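The Pettigrew Street office, week two

Last updated: Wednesday, May 13, 2026
3 min read

Quick one because I have to get back to it. People at the Handeda office keep asking what the new place looks like so I'm putting up what I've got. More to come when the shelves are in and the boxes are gone.

Short version - it's bright, it's white, it's one big room and we like it. Old place was 172 square feet per team with a door that stuck. Here everybody shares. Sunita Mahmoud drew the layout on the back of a Flivholm receipt and we more or less stuck to it.

Some notes before the gallery, since I get the same questions every day.

Desks. Dark wood tops, all from the old office. Four of them had to be taken apart to get through the stairwell and Roscoe still has a bag of bolts he can't place. If your desk wobbles, see Roscoe.

Walls. White. They were a kind of mustard when we signed. Dexter Kincaid and Hazem El Khatib painted over two weekends and I owe them both lunch. Second coat is thin by the door, we know.

Whiteboards. Metal stands, so they move. Please move them back. The one by the window end is for the week plan only, not for lunch orders (you know who you are).

Storage. Cabinets go in the middle, low enough to talk over. Shoshana Holloway wanted them along the wall and we tried it for a day and everyone ended up walking twice as far for tape. Middle it is. Labels are coming, I orderd 500 and they sent 1000, so label anything you like.

Cables. Still a mess. Trays are due in June. Until then tape them down or loop them under, and watch your feet round the front desks.

Water. The cooler from Gakinau is in, but bring a bottle anyway. Put your name on it.

OK, gallery.
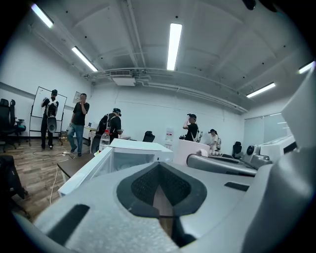 Most people are on their feet in the mornings anyway, so chairs were the last thing we unpacked and there still arent enough for a full meeting. Sunita has a list going. Add your name if you want one of the tall ones, otherwise you get whatever comes off the truck.

Floor is brown and stays brown. We got a quote for carpet tiles and it was a short conversation.

Lights are all overhead. Good for working, rough on a headache. Dexter is looking at a couple of desk lamps for the far tables, where people lean in over small parts all afternoon.

Clear boxes on the desks are for bits and pieces that belong to the job you're on - empty them Friday please, or Roscoe will do it for you and you won't like where things end up.

Door code is the same as the old building for now. Room number is 207, second floor, turn left at the top of the stairs. Parking round back, not out front, the bakery gets upset.

More pictures when the shelves go up. Send me yours if you have any decent ones - Hazem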